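**Ticket 2033 — hand-held gripper 3, left finger not closing square**
Opened by: Kyu-ri So
Picked up by: Siham Kassab
Status: open, waiting on part

Reported: left finger lags the right on a slow close. Thin objects get twisted on pickup. Fine on anything chunky. Started after the finger swap in October, Kyu-ri thinks, but not logged so can't be sure.

**24 November 2020**

09:40 — Wiped both pads with a damp cloth, let them dry. No change. Didn't expect any.

09:55 — Checked bracket screws. Two on the left were a quarter turn slack. Nipped up, no threadlock yet in case it has to come off again. Bit better, still lags.

10:20 — Swapped left and right fingers over. Lag stays on the left side. So it's not the finger, it's the linkage or the slide behind it.

10:45 — Trying it on the desk with the mouse, slow close, fingers either side. Same object each time so we can compare. 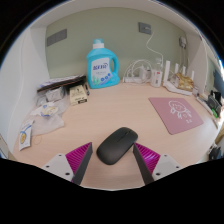
*Gripper 3 open over the mouse, before close. Fingers already swapped.*

11:10 — Mouse turns clockwise on nearly every close. Right pad touches first and pushes it accross. Trigger pull feels gritty in the last bit of travel.

11:30 — Cover off. Old grease on the left slide has gone stiff and there's fluff in it. Cleaned out, regreased with the Landska stuff from the drawer (thin smear only, it creeps).

11:50 — Much smoother. Lag down but not gone. Left link pin has play you can feel with a fingernail. That's the real fault I think.

12:15 — Looked at the log, this unit has done over 586 closes since the last pin change. Gripper 1 went longer but that one gets treated nicely.

Kyu-ri: can we keep using it till the pin comes?
Siham: boxes and bottles yes, nothing thin. Mark the sessions so they can be filtered out later.

**To do**
- order link pin, Kovačević, get a pack as we'll need more
- threadlock on the bracket screws once pin is in
- swap fingers back to there original sides
- repeat the mouse test, 100 slow closes, note every one that turns
- log finger swaps from now on please!!

Leaving open. Kyu-ri has the gripper, spare trigger spring is in the bag with it.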